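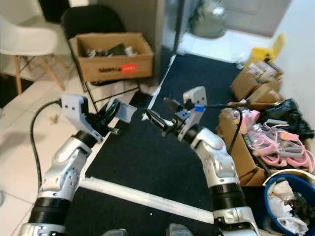 Navy mat on the white tiles

Dark carpet mat on white tile, how to stop it from sliding and leaving fluff?

Posted by Temitope Akpan

Hello all. We moved in March to a ground floor flat with white tile in every room. It is bright and easy to mop, but it is cold for the feet, so I bought a carpet mat in dark blue, 90 cm wide, for the hallway. I have two troubles with it.

First, the mat travels. By evening it has moved almost to the kitchen door, and my mother, who is 73, nearly fell on Saturday. Second, it gives blue fluff, and on white tile you see every hair of it. I vacuum the mat and one hour later the fluff is back along the edges.

I tried double-sided tape from the Lendel shop. It held for three days and then it left a brown glue line on the tile that I still cannot remove. Please advise for both the sliding and the glue. We are renting, so I cannot screw or glue anything for permanent.

Birger Kvam

I had the same trouble in two flats. Do not use tape again, on tile it always ends like this.

Buy the open rubber mesh that is sold by the meter for under carpets. Cut it two fingers smaller than the mat on each side, otherwise it looks out and collects dirt. Before you put it down, wash the tile with plain water and let it dry fully. The mopping soap leaves a thin film, and on this film even good rubber will slide. I think this is the reason in most homes. Wash the mesh by hand when it starts to feel dusty.

For the glue, put cooking oil on a cloth and leave it on the line for half an hour. Then scrape with an old plastic card, and wash with dish soap two times, so that no oil stays on the floor. Please keep your mother out of the hallway until this is done! If the glue has gone into the grout, oil can make a stain there, so stay on the glazed part.

Somtochukwu Olaniyan

Just take the mat away and buy her good slippers. I paid 2000 for a runner once and it is in the cupboard now.

Ifeanyi Abubakar

I agree with Birger about the mesh. About the fluff, a new cut-pile mat will give loose fibers for some weeks and then it becomes less. Vacuum slowly, in the direction of the pile, without the turning brush. If the fluff comes mainly from the edges, look if they are bound. Mine were only cut, and a carpet shop in Fastow sewed a band around them while I waited.

Temitope Akpan

Thank you, the oil worked on the glue. I checked the edges and one short side is not bound, so I will ask for the band. The mesh I will buy this week.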